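Robot Arm Club - Frequently Asked Questions

Last updated 21st February. Same ten emails every week so please read this first. If its not on here ask Corrado Rizzi (arm, safety sign-off) or Rosario Marino (money, forms, schedule).

Who can join?

Anybody enrolled. Any major. We have two people from music and they're doing fine.

Do I need to know how to code?

No. Helps a little. First few weeks you're on the teach pendant anyway, jogging the arm and saving points. Python after that, and somebody will sit with you.

Do I need to buy anything?

Closed-toe shoes. A notebook if you like notebooks. Laptops can be borrowed during sessions but they don't leave the room. Please stop asking.

How much are dues?

Nothing this semester. We got 3,000 dollars from the student activities fund and 1,849 of it is already spent, mostly on gripper fingers, a new cable and the entry fee. If you want to see the sheet, Rosario has it.

What is the Bisuta thing everyone talks about?

Bisuta Challenge. Student pick and place contest, in March. Small blocks, marked table, points for each block that ends up in the right cell and points off if you drop one or push one out. Teams of 4. We are sending 2 teams, Rellier and Kenico. Names were picked by vote, don't blame me.

Can I still get on a team?

Rellier is full. Kenico needs one more person, pref. somebody who can make every practice between now and the contest. Email Corrado, say which times you have free.

What if I just want to come and mess around?

Fine! Come to open bench. Contest teams get first call on the arm, everybody else gets it when they're resetting. There's always fixtures to design and logs to clean up.

What is Pathak?

Our code. The repo with the motion scripts, the block detection and the scoring tool. Named by whoever started it, long graduated. Clone it before your first coding session, the wifi in the room is slow. Don't push to main. Ask for a branch.

How do I get signed off to run the arm?

Watch one session. Then run one with Corrado next to you. Then the short checklist:
- know where the e-stop is without looking
- reduced speed until told otherwise
- one person on the pendant, everybody else hands off the table
- say "moving" out loud before you move it
- hair tied back, lanyards off

Why are my pick points off when they worked last time?

Usually the table surface. Somebody leaned on it or re-laid something and now everything is a few millimeters over. Touch up your reference point before blaming the script. Also check your tool offset, people load the wrong one constantly.

What does a practice run look like? 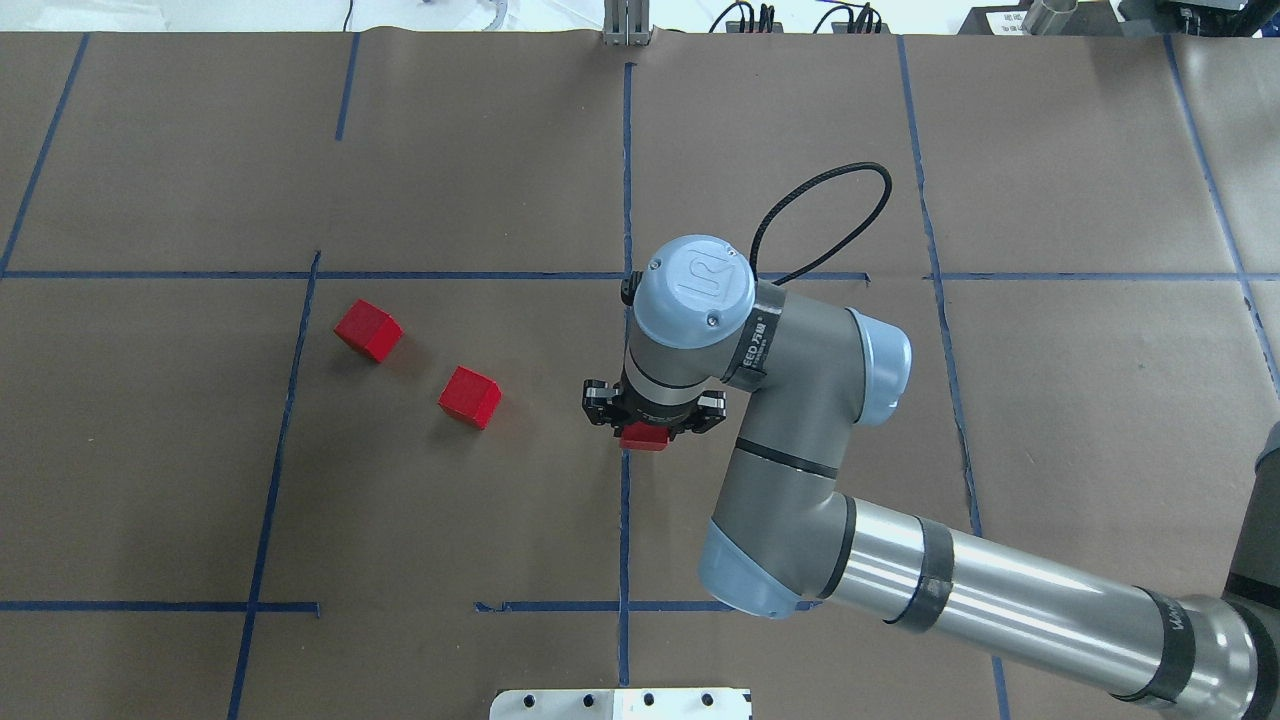

Practice runs are short and there are a lot of them. One person drives, one calls out, one writes down misses, and you swap when the caller gets bored. New people start with the red blocks, one in the gripper and the others waiting on the paper, and all you're doing is lift, travel, set down inside a cell. The blue tape is your cell border. Leave your blocks at an angle like the two on the left there, don't square them up to the tape, the detection needs to cope with rotated ones. Travel low only after you've checked the path, if you clip a waiting block that's a miss and it goes in the log.

Can I re-tape the grid?

Ask first. Painter's tape only. If you tear the paper, patch it flat, no lumps.

Can I bring a friend?

To watch, yes. Friends stay behind the line and don't touch the pendant.

Is there food?

Not in the lab. Hallway is ok. We mean it about drinks near the controller.

I missed the info session, am I too late?

No, just show up to open bench. Bring your student ID, the door needs it. Travel forms for the contest are a seperate thing, those go to Rosario and she needs them before the end of the month.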